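Ticket: Label printer drops jobs after the first 60 labels
Category: Printing > Batch jobs > Clerkik label module
Print this ticket | E-mail this ticket

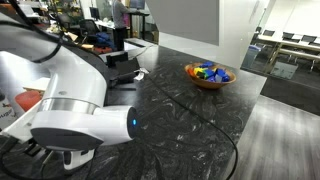

Reported by: Elmarie Oosthuizen, Nkosi
Assigned to: Cristian Pacheco, Prurnent support
Status: Closed

Elmarie Oosthuizen, first report

We print shelf and parts labels out of Clerkik every Thursday afternoon. Last week's batch was 278 labels. The printer stopped after 60 and the job disappeared from the queue with no error. Clerkik shows the batch as "Completed." I reprinted from label 61 and got another 60, then it stopped again. In the end I did the whole batch in pieces, which took most of an hour.

The printer is the Sornov desktop model in the stockroom, connected over the network. It worked fine until the start of January. No new printer, no new labels.

Cristian Pacheco

Thank you for the clear report. A few questions:

1. Which version of the label module are you on? It is under Help, then About.
2. Can you print a batch of more than 60 plain text labels, with no barcode?
3. Does the printer have a fixed address, or does it get one from the router?

Please also send the spool log from the print PC. It is in the Clerkik folder under Logs.

Elmarie Oosthuizen

Version is 4.2. Plain text labels: I tried 100 and all of them came out. I don't know about the address, so I have asked Mandla. Log attached.

Mandla Motaung, Nkosi

The printer has a fixed address and has had it for two years. Nothing else on the network uses the same one. I also swapped the network cable and moved it to a different port on the switch. Same result, stops at 60.

Cristian Pacheco

That rules out the network. The log shows the job going out in one piece, and the printer closing the connection partway through. Each barcode label in your layout is much bigger than I would expect, so I think the printer is running out of memory.

Please open the layout in the label designer and click on the logo in the top corner. What does it say for width?

Elmarie Oosthuizen

It says 2,363. The logo was changed after the holidays. Ruan in our office did it. I didn't think of that as a change to the labels, sorry. The plain text layout has no logo on it.

Cristian Pacheco

No problem, that is most likely the cause. The label module is supposed to shrink any image wider than 2,000 dots before it sends it. In 4.2 it shrinks the preview but sends the original with every label. The printer fills up and drops the rest of the job.

Please try this:

1. Save a copy of the logo at a width of 400.
2. In the designer, delete the old logo from the layout. Do not use Replace — it keeps the old file inside the layout.
3. Insert the new copy and save the layout under a new name.
4. Turn the printer off, wait a minute and turn it back on.
5. Print a batch of at least 100.

Ruan Nel, Nkosi

I made the smaller logo and put it in. The first try still stopped at 60. Then I saw that the batch was still set to the old layout name. After I picked the new layout it printed 100 out of 100.

The logo looks the same on paper as it did before.

Cristian Pacheco

Good. The batch screen remembers the last layout used on each PC, so anyone else who prints labels will need to pick the new one once. You can also delete the old layout if you have no more use for it.

I have logged the image problem with our developers. Hendrik Msimang has it on his list for the next update. I will leave this ticket open until you have done a full weekly batch.

Elmarie Oosthuizen

Full batch done this afternoon, all labels printed in one go. The old layout is deleted. One small thing — the job counter in Clerkik still says "Completed" for the batches that failed. Can that be fixed?

Cristian Pacheco

The counter marks a batch as completed when it is sent, and it does not check back with the printer. Old entries can't be edited, but you can add a note to each one from the History tab. I have opened a separate request for the status wording and added you to it, so you will get an e-mail when it changes.

Closing this one.

Resolution: Oversized image in label layout. Replaced with a smaller image in a new layout. Fix to image scaling pending.

Tags: label printing, batch stops, logo size, Clerkik 4.2

Contact support | © Prurnent | Back to top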